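Setting the tool frame before the cell is moved

08/10/2025

The notes that follow concern the small handling cell at the Warraich site, which my department has maintained since it was commissioned. They record the procedure now used to set the tool data and check the grip in simulation before any value is loaded on the controller. Colleagues at Tronmont have requested the procedure twice, and a written account seems preferable to a third telephone call.

The cell consists of one arm, a two-finger gripper, an infeed tray and a discharge chute. It handles rectangular blanks, which it lifts from the tray, turns and releases. Its work is simple, and for the first years it required little beyond greasing, cable inspection and a yearly change of finger pads. The difficulty arose in September, when the original gripper was retired and a wider unit, supplied through Gralano, was fitted in its place.

The mechanical change was completed in one shift. The flange was cleaned, the dowel was checked for burrs, and the screws were tightened in a cross pattern to the value on the supplier's sheet. The tool data, however, was carried over from the old unit with only the length corrected. Mass and center of gravity were left as they had been. The arm ran, and the parts were delivered, but the controller reported small load warnings during fast moves. By the end of the month the log held 116 of them.

It was then decided that no tool change would be accepted at Warraich until the complete tool had been modeled and the pick had been tested away from the machine. I was asked to draw up the procedure. It has now been applied to the cell and to its spare gripper, and I believe it is sound enough to be shared.

The first part concerns the measurement of the tool. The gripper is removed from the arm with its pads, fittings and the short length of hose that travels with it. It is weighed as one piece on the bench scale in the stores. The new unit gave 919 grams. The old one is still entered in the register at 528 grams, and the difference between those two figures accounts for most of the warnings described above. The center of gravity is found by balancing the unit on a straightedge in each direction and marking the line with a pencil. More refined methods exist. This one has been repeatable enough for our purposes, and it requires no equipment that a small site would not already own.

The second part is the model itself. The supplier's geometry is imported, placed on the flange and rotated until the finger direction agrees with the machine. The tool center point is set midway between the pads, at the height where the pads meet the part, and the measured mass is entered in the same session. The person who enters the values does not sign for them. A second technician reads each value back from the screen against the bench sheet.
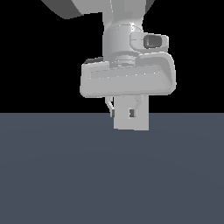 Grip height is the setting that has caused the most discussion within the department. A blank held too near its top edge can swing when the arm stops, and a blank held too low leaves insufficient room between the fingers and the tray. We therefore stop the simulated arm at the pick position and examine the clearances before any motion is programmed. With the block held upright between the fingers, its lower end reaches below them, and it is this end that must clear the tray wall during the lift. The width of the housing above also deserves attention. It extends farther to one side of the wrist than to the other, so a path that is safe in one orientation may not be safe when the wrist is turned. Both orientations are now checked, and the smaller clearance is the one written on the sheet.

The third part is carried out at the cell. The values are loaded with the arm in manual mode, and a backup of the previous set is stored under the work order number. The tool center point is verified against the fixed pin on the corner of the base plate by approaching it from 3 directions. If the point wanders by more than the limit on the sheet, the dowel and the flange face are inspected first. In our experience the fault has more often been dirt on the flange than an error in the model.

The first cycles are then run at reduced speed, empty, and again with a blank from the reject bin. Speed is raised in steps, and the load warnings are read after each step. When the procedure was completed on the Warraich cell, the warnings ceased at production speed. One returned the following week and was traced to a hose clamp that had been added without being weighed. The clamp has since been moved to the arm side, where it does not form part of the tool.

Routine care is unchanged except in two respects. Pads are now replaced as a pair, including when only one shows wear, and the gripper is reweighed whenever a fitting is altered. The bench sheet is kept in the Primness folder with the cell drawings, and the earlier version should be discarded wherever it is still pinned up.

Tronmont has a different base plate and no fixed pin. A removable pin is being turned for that site, and its drawing will be added to the same folder once the height has been confirmed.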